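Home | Stories | Authors | Submit | Log in

The Shirt Folder

Reads: 430 | Comments: 3

I got paid by the fold. I want to say that up front, so you understand why I was in my spare bedroom at eleven at night with the curtains pulled back and a gripper in each fist, swearing at a T-shirt.

The company was called Clavora, and they wanted their machine at Tinholm to do laundry. The machine had never touched laundry in its life. My job was to pick up the same kind of grippers it had, squeeze them with my own two hands, and fold things nice and slow while the little cameras took it all down. Then they'd ship what I did off to Tinholm, and somewhere in a big clean room a robot would wake up knowing how to do a sleeve. That was how I pictured it, anyway. My supervisor, Gwawr Eynon, told me it was a lot less romantic and a lot more waiting for files to upload.

Gwawr had one rule, and she repeated it on every call. Fold it like you're showing a kid. No shortcuts, no flicking it in the air the way my mother does, no chin.

I hadn't known how much I use my chin.

So I laid out number 100 of the night, the old white one with the swoopy oval on the chest and the stain that never came out, and I opened both grippers as wide as they'd go and took a breath.
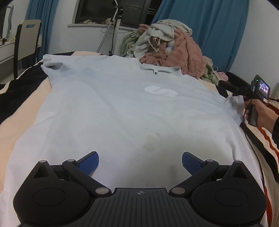
You start with the far side. That's my system, and I'll defend it. If you start with the side nearest you, then you're leaning over a finished fold to get to the unfinished one, and your arm drags, and there goes your whole take. Far side in, near side in, bottom up. I said it out loud sometimes, like a jump rope song. My husband used to say it back to me from the hallway in a robot voice (he thought this was very funny, and around the third week it kind of was).

Then in February Gwawr called, and she didn't say hello. She said, "Are you humming?"

I told her there wasn't any sound on the recordings.

"There isn't," she said. "Just answer me. Do you hum when you fold?"

Well, I had to think about it. And yes, I did. It was a thing my grandmother hummed over the ironing board, four notes up and two down, and I guess I'd been doing it the entire time, a little rock on my heels at the top of each line. I told Gwawr that and she got very quiet.

She said the machine was pausing. Every shirt, right before the second sleeve, it stopped and sort of swayed. Just a hair to the left, and back. The engineers had gone through everything. They'd swapped a motor! They'd tried it on the folds from the guy in Lodel and it didn't sway at all, and then they put my folds back in and it started up again like it had heard a song come on.

"Do you want me to stop?" I asked. I'll admit my stomach dropped. I had the new tires riding on those folds.

"I want you to do 114 more without it," she said. "Can you do that?"

I said sure I could.

I could not. Have you ever tried not to hum? I did a dozen with my teeth clamped together, and my shoulders got so stiff that I was yanking the cloth around like I was mad at it. I tried chewing gum. I tried counting. I put the radio on low, the late show out of Ticona where people call in about their fruit trees, and that worked for a while, until I noticed I was folding in time with a man talking about pear blight. Sometime after midnight I gave up on the clock and just stood there at the side of the bed, holding the grippers open over the shirt, listening to the house.

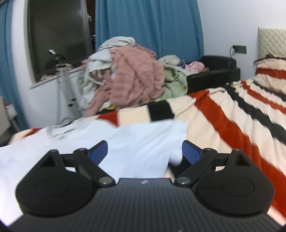 My grandmother had big red hands and she ironed everything, even dish towels. She never once showed me how. I just stood by the board when I was small, down where the steam was, and one day I was grown up and had an iron in my hand and I knew it already - the collar first, the little tug at the seam.

I did the 114. Most of them came out clean, I think. I sent them in and went to bed and slept till ten.

Gwawr called the next afternoon. She said the sway was nearly gone, the engineers were thrilled, and my money was on its way. Then she asked me how the tune went.

"What for?" I said.

"I'm out on the floor with it," she said. "Everybody's at lunch."

So I hummed it to her, four up and two down, standing in my kitchen with the phone on speaker and my hands in the sink. And on her end I could hear a motor start.

Share (3)

More stories like this
The Lodel Ferry
Pear Season
What the Dishwasher Heard
Two Nights in Ticona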